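최종 수정: 2020년 4월 14일

글: Ekon 생활 소식 편집 담당

그릇 하나, 과일 몇 개: 봄 식탁을 정리하는 방법

지난 호에서 찬장 정리에 대해 썼을 때, 과일은 어디에 두면 좋으냐는 질문을 여러 분이 보내 주셨습니다. 이번 호에서는 그 질문에 답을 드리려고 합니다. 저는 한국어로 글을 쓴 지 오래되지 않아서 표현이 조금 딱딱할 수 있습니다. 이해해 주시면 감사하겠습니다.

저는 전에 과일을 봉지째 냉장고 아래 칸에 넣었습니다. 시장에서 돌아오면 피곤해서 봉지를 열지도 않았습니다. 그러면 일주일 뒤에 꼭 한두 개가 물러져 있었고, 저는 그것을 버리면서 미안한 마음이 들었습니다. 작년 6월부터는 방법을 바꾸었습니다. 이삼일 안에 먹을 과일만 그릇에 담아 식탁에 두고, 나머지는 서늘한 곳에 따로 둡니다. 눈에 보이면 손이 가고, 손이 가면 남지 않습니다. 우리 집에서는 이 방법이 제일 잘 맞았습니다.

그릇은 너무 깊지 않은 것이 좋습니다. 깊은 그릇에 많이 쌓으면 아래에 있는 과일이 눌리고, 눌린 곳부터 먼저 상합니다. 저도 처음에는 큰 샐러드 그릇을 썼는데, 맨 밑에 있던 귤에 곰팡이가 생긴 것을 며칠 동안 몰랐습니다. 지금은 작은 그릇을 쓰고, 비면 다시 채웁니다. 채우는 일이 자주 있어서 귀찮을 것 같았지만 해 보니 그렇지 않았습니다. 아침에 물을 끓이는 동안 할 수 있는 일입니다.

색깔에 대해서도 쓰고 싶습니다. 주황색 과일은 연한 초록색이나 흰색에 가까운 그릇에 담으면 아주 밝게 보입니다. 진한 무늬가 있는 그릇도 예쁘지만, 과일보다 그릇이 먼저 보입니다. 바깥쪽에 둥근 줄이 도드라진 도자기 그릇은 무늬가 없어도 심심하지 않고, 잡을 때 손가락이 덜 미끄러져서 저는 좋아합니다. 다만 줄 사이에 먼지가 끼기 쉬우니 가끔 부드러운 솔로 닦아 주시기 바랍니다. 어두운 색 식탁을 쓰시는 분은 밝은 천을 한 장 곁들여 보셔도 좋겠습니다. 천은 꼭 다림질하지 않아도 됩니다. 제 것은 늘 조금 구겨져 있습니다.

그릇을 비울 때는 천천히 기울이는 것이 안전합니다. 오렌지는 둥글어서 생각보다 빨리 굴러갑니다. 한 손으로 그릇 아래를 받치고 다른 손으로 가장자리 쪽 과일을 먼저 꺼내십시오.

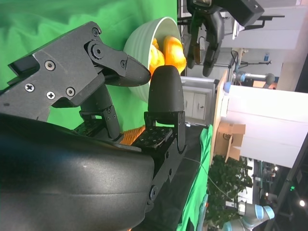
과일을 다 꺼낸 다음에는 그릇 안쪽을 마른 천으로 한 번 닦고, 꺼낸 과일도 하나씩 돌려 보면서 무른 곳이 없는지 확인합니다. 껍질에 물기가 있으면 빨리 상하기 때문에, 씻는 것은 먹기 바로 전에 하는 편이 낫습니다. 다시 담을 때는 오래된 것을 위에, 새로 산 것을 아래에 둡니다. 이 순서를 지키기 시작한 뒤로 저희 집에서는 버리는 과일이 많이 줄었습니다.

크기가 작은 것부터 먹는 분도 계시는데, 저는 그것도 좋은 방법이라고 생각합니다. 작은 오렌지는 껍질이 얇은 경우가 있어서 먼저 마르기도 합니다. 큰 것은 주스로 만들거나 가족과 나누어 드시면 됩니다. 껍질은 바로 버리지 마시고, 깨끗이 씻은 것이라면 싱크대를 문지르는 데 한 번 쓰고 버리셔도 좋습니다. 저는 냄새가 상쾌해서 이 일을 좋아합니다.

모임 소식도 짧게 전합니다. Trerkell 나눔장에서 지난번에 내놓은 그릇과 접시가 400점이 넘었습니다. 보내 주신 분들께 감사드립니다. 아직 주인을 찾지 못한 그릇 13점은 Akanda 책방 안쪽 선반에 있으니, 필요하신 분은 가져가시기 바랍니다. 가져가실 때 신문지나 헌 수건을 준비해 오시면 깨질 걱정이 없습니다.

다음 호에서는 식탁보와 행주를 접어서 보관하는 방법을 쓰려고 합니다. 집에서 쓰시는 방법이 있으면 편지나 메일로 알려 주십시오. 짧은 글도 괜찮습니다.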